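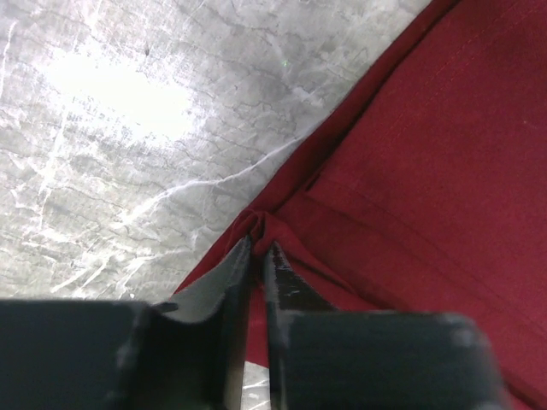
Furkelness Two-Finger Gripper Kit: Review for Shared Workshops
Published 24 October 2024
Category: Workshop equipment, small robotics
Reviewed by the Kustside Workshop equipment desk

Summary

The Furkelness kit is a parallel gripper sold in parts for fitting to small desktop robot arms. It is intended for hobby builders and for shared workshops with modest budgets. Kustside purchased the kit at the regular price and assembled it on the workshop's own arm, where it has been used mainly for cloth handling. The kit is recommended for members who have already completed at least one motorized build. It is not recommended as a first project.

Contents of the kit

The kit is delivered in a single carton and contains the two finger assemblies, the base blocks to which they attach, a drive unit with its motor, a wrist plate, a small camera with a bracket, one cable harness, and a bag of fasteners. A printed manual is included. The power supply is not included, and the carton does not say so. Members planning a purchase should confirm that they have a suitable supply before setting a build date.

The fasteners are sorted by length into marked bags, and the count was correct in the kit received. Spare screws are provided for the finger mounts but not for the wrist plate. One wrist plate screw was damaged during our build and had to be replaced from workshop stock.

Assembly

Assembly occupied 2 evening sessions. The first covered the drive unit and base blocks, and the second covered the fingers, the camera, and the wiring. The manual is arranged in 16 steps. Most are clear and can be followed without outside help.

Steps 9 and 10 require correction. The manual directs the builder to tighten the base blocks fully before fitting the fingers. When this was done, the tips met unevenly, with one sitting slightly ahead of the other. Leaving the base blocks loose, closing the fingers by hand, and then tightening each side a little at a time gave a satisfactory result. The manufacturer's current instructions should be checked for a revision before this procedure is adopted elsewhere.

The harness is long enough for a tabletop arm but leaves little slack at the wrist. On our arm the cable pulled when the wrist turned past a quarter rotation. The cable was rerouted along the outside of the forearm and secured with two hook-and-loop straps. No further difficulty was recorded.

Control software

The gripper was operated through Leltell, the motion control program already installed on the workshop computer. Setup consisted of selecting the drive type, entering the travel limits, and running a closing test. Furkelness also supplies its own control utility, which was tried briefly. It offers open, close, and a force setting, and nothing further. Workshops that intend to record and replay motions will need other software.

Position is reported in drive counts. On our unit, full travel from open to closed measured 3,251 counts. The manual gives a nominal value of 3,000 and instructs the builder to enter that figure during setup. With the nominal value entered, the fingers stopped short of full closure and would not hold thin material. Builders are advised to measure their own unit and enter the measured value. The measurement should be repeated whenever the fingers are removed and refitted.

Performance with cloth

Cloth was chosen as the principal test material, as several members are building toward a table-clearing and folding task. The work was carried out on a gray marbled surface with a red cloth. The tapered finger tips are the strongest feature of the kit for this purpose. They close on a small pinch of fabric and draw it up into a fold with little disturbance to the remainder of the cloth, although creases do spread outward from the point of contact.

Approach height is the setting that matters most. If the fingers descend too far, the tips press on the table and the arm faults. If they stop too high, they close on air. A thin foam mat under the cloth makes the setting far more forgiving and is suggested for early trials. The mat may be removed once the height has been adjusted.

Picking near an edge was more dependable than picking in the center of a flat area. An existing wrinkle also helps. A tightly smoothed cloth gives the tips very little to gather, and on such a cloth the gripper frequently slid over the material without taking hold. Members writing pick routines should include a short inward drag before closing.

The force setting should be kept in the lower half of its range for fabric. Higher settings produced no better hold and left marks on a linen napkin used in a separate trial.

Performance with other objects

The kit was also tried with wood blocks, a plastic cup, a paperback book, and a steel ruler. Blocks and the cup were lifted without trouble. The book could be held by its spine but turned in the grip when the arm moved quickly. The ruler could not be lifted from a flat table at all, although it was handled readily when one end overhung the edge.

For smooth, rigid objects, an adhesive rubber pad on each finger is a worthwhile addition. Pads should be removed again before cloth work, where the added thickness makes a fine pinch more difficult.

Camera and lighting

The wrist camera gives a close view of the finger tips and the material between them. It is well suited to checking a grasp and poorly suited to judging where the arm stands in relation to the rest of the table. A second, fixed camera is advisable for any task that involves reaching.

Polished tabletops reflect overhead light strongly into the camera. A bright glare spot can conceal surface detail and will confuse simple color detection. Moving the lamp to one side helps in part. A matte covering is more effective. The gripper also darkens the lower part of the view, and detection thresholds should be set with the arm in its working position.

Durability and care

Scuffs and pale marks appear on the dark finish at the tips, where contact is most frequent. These are cosmetic. Dust collects on the base blocks and should be wiped away with a dry cloth after use. Finger mount screws should be checked weekly in a shared setting. One was found loose in August and was retightened with a small amount of removable threadlocker.

Comparison

The workshop also owns a Kütt gripper, an older two-finger model with wide, square tips. The Kütt arrives assembled, takes a firmer hold on blocks and boxes, and is the better choice for general lifting. It performed poorly with cloth and generally took up either too much material or none. It has no camera mount. Members should reserve the Furkelness for fabric and thin materials and the Kütt for other work.

Points in favor

Tapered tips well suited to cloth
Sorted fasteners and a largely clear manual
Camera bracket included

Points against

Incorrect tightening order in steps 9 and 10
Nominal travel value unsuitable for the unit tested
Short harness at the wrist
Power supply sold separately

Safety

The fingers close with enough force to pinch skin. Power must be switched off before any adjustment to the fingers or base blocks, and hands must be kept clear while a recorded motion is running. Safety glasses are required at the robot bench under the general workshop rules.

Availability at Kustside

The assembled unit is kept at the robot bench and may be reserved by members who have completed the arm induction. The corrected assembly notes and the measured travel value are stored in the binder beside the workshop computer. Faults should be entered in the bench log before the unit is returned to its shelf.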